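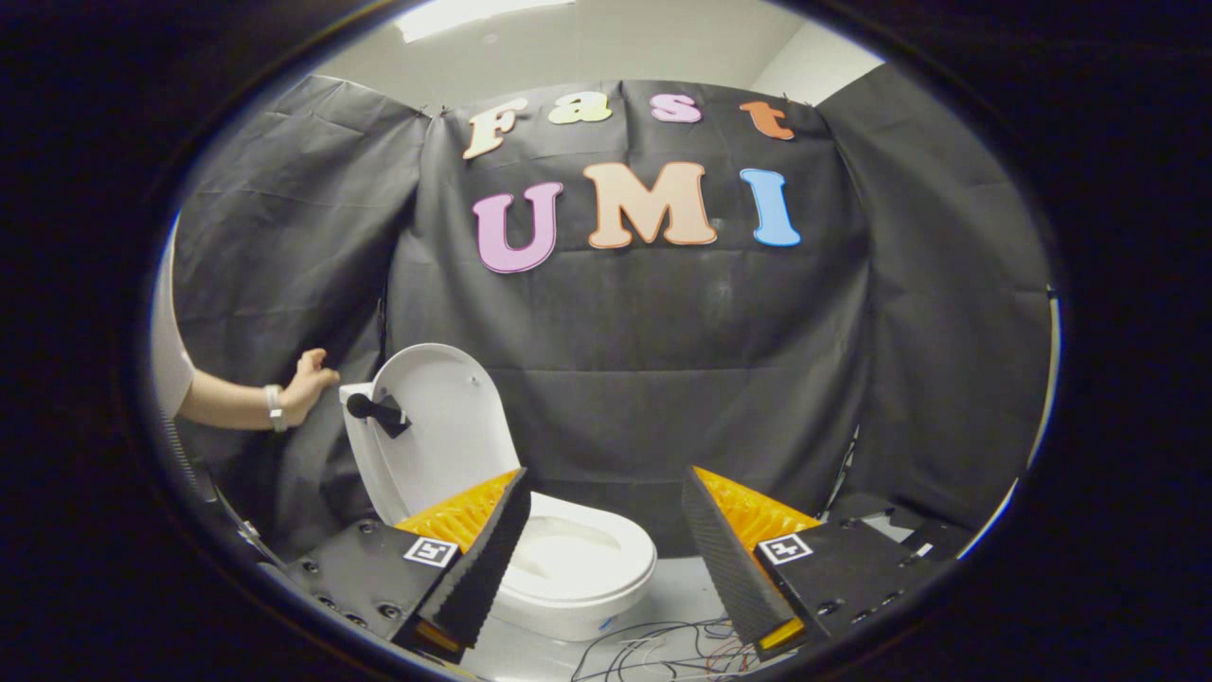

White toilet with lid raised; black handle fitted to the side of the lid.

Restroom Maintenance Technician (Full-Time)
Brendwood Facilities Services
Department: Building Operations, Plumbing and Fixtures
Reports to: Hamisi Urio, Operations Manager
Positions available: 5

Brendwood Facilities Services is accepting applications for the position of Restroom Maintenance Technician. The department maintains public and staff restrooms in schools, clinics, libraries, and office buildings under contract. The current service list covers 708 restrooms. Technicians work from the Mokgethi Street depot and travel to client sites in company vehicles.

Employees in this position perform routine inspection, minor repair, and replacement of restroom fixtures. The work is carried out in occupied buildings, often during business hours, and requires courteous contact with building staff and visitors.

Duties

Inspects toilets, sinks, urinals, and floor drains on an assigned route and records their condition in the Citov work order system.

Replaces fill valves, flappers, flush handles, supply lines, seats, lids, and hinges. Clears blocked toilets and drains using hand augers and similar tools.

Removes and resets toilets, including replacement of wax rings and closet bolts. New technicians do this work with a senior technician until approved to work alone.

Checks grab bars, stall doors, latches, and dispensers for loose or missing hardware, and tightens or replaces parts as needed.

Closes restrooms that are unsafe for use, posts the required signs, and notifies the building contact and the dispatcher. Repairs outside the scope of this position are referred to the licensed plumbing crew.

Keeps the assigned vehicle stocked and clean. Submits parts requests before the end of each shift.

Minimum Qualifications

High school diploma or equivalent. One year of paid experience in building maintenance, plumbing, or a related trade. A certificate from a recognized trade program may be substituted for the required experience.

A valid driver's license and a driving record acceptable to the company's insurer.

Ability to read and follow written instructions in English, and to complete short written reports. Ability to lift 100 pounds with the help of a second person or lifting equipment, and to kneel, bend, and work in small spaces for extended periods.

Experience in schools or health care buildings is preferred. Knowledge of a second language is helpful but is not required.
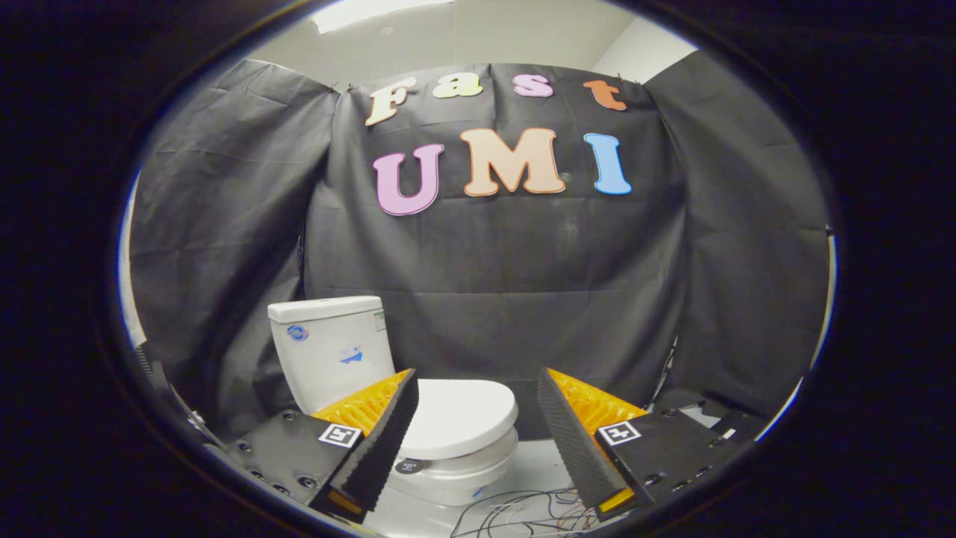

Candidates selected for interview will also complete a practical exercise, which consists of replacing a toilet seat and a fill valve and writing up the work as a completed order. Tools and protective equipment are provided. Candidates should wear closed shoes and clothing suitable for shop work.

Hours and Conditions

The regular shift begins at 6:30 a.m. and ends at 3:00 p.m., with an unpaid meal period of 30 minutes. Technicians take part in an evening on-call rotation after the first 90 days of employment — on-call hours are paid at a separate rate, and a company phone is issued for the week of duty.

The position involves exposure to wastewater, cleaning chemicals, and noise. Safety training is completed on paid time before the first field assignment.

Pay and Benefits

Pay is hourly and is set according to experience. The pay range for the position is included in the application packet. Benefits include medical and dental coverage, paid vacation and sick leave, and a retirement plan. Employees receive a yearly allowance of $600 for work boots and personal hand tools. Tuition for approved plumbing courses is paid in advance.

How to Apply

Application packets are available at the front desk of the Mokgethi Street depot. Completed packets must include the signed application form, a work history, and the names of two references who have supervised the applicant. Résumés are welcome but are not accepted in place of the form.

Applications are reviewed in the order received, and interviews will be held in March. Applicants who need an accommodation for any part of the process — including the practical exercise — should contact Refilwe Jacobs in Human Resources when submitting the packet.

Employment is contingent on a background check and verification of eligibility to work in the United States. Brendwood Facilities Services is an equal opportunity employer.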